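Posted 2023-05-03 in Small Retail / Naming and Branding

**Changing the shop name after two years. How do I keep the repeat customers?**

Grabowska

I run a small online store that sells kitchen and lunch things, mostly bowls, jars and storage. It has traded as Trerora for two years. A larger seller in a different line has started using a name one letter away from mine, and I keep getting their customers' emails. I am not looking for a legal fight. I would like to change the name and move on.

What worries me is the repeat trade. Last month 44 percent of my orders came from people who had bought before. Most of them come back through an old order email or by typing the name in. I have a new name picked out, the domain is paid for, and I have checked it against the state business register. I have not touched the storefront yet.

My questions are how long to run both names, whether to tell everyone up front or do it quietly, and what to do with the printed boxes. I have over six months of boxes with the old name on them.

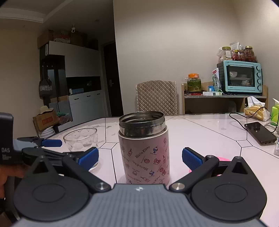 Roman Tokarz

Run both names for six months at least. I did it in two and it was too short. People who buy once or twice a year never saw the notice, and a few of them disputed the card charge when the new name came up on their statement.

That is the part I would plan first. Call your payment processor and ask what the statement line will say on the day you switch, and whether it can carry both names for a while. Mine could, but I had to ask twice.

For the rest:

- Redirect every old page to the matching new page. Don't send them all to the home page.
- Keep the old email address open and answer from it.
- Put "formerly Trerora" under the logo and in the subject line of order emails.
- Pay for the old domain for several more years. It is cheap.

Send one email to past customers before the change and one on the day. Keep both short. My first one told the whole story of why we changed and hardly got opened. The second said the name was new and the shop, staff and prices were the same, and that one got replies.

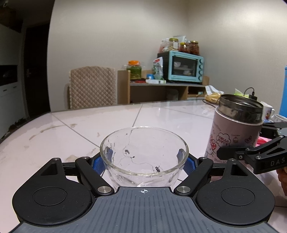 On the boxes, use them up. Get a plain sticker with the new name and put it over the old logo, or next to it if the tape line is in the way. I started on the new boxes in November and kept the old ones for wholesale orders, where it mattered less.

Also make a list of every place the name appears before you start. I missed the return label, the voicemail greeting and the sales tax account. The tax account took the longest to fix.

Kornberg

just do it, people get used to it. we were Trusero before and i still get mail for that

Shota Sakamoto

I agree with Roman on the redirects. I would add that if you sell on any marketplace, you should read its rules on store names first. The one I use put my account under review when the store name and the bank account name didn't match, and payouts stopped until I sent in the paperwork. Change the bank account first, wait for the letter confirming it, then change the store name.

I would not do any of this close to the holidays.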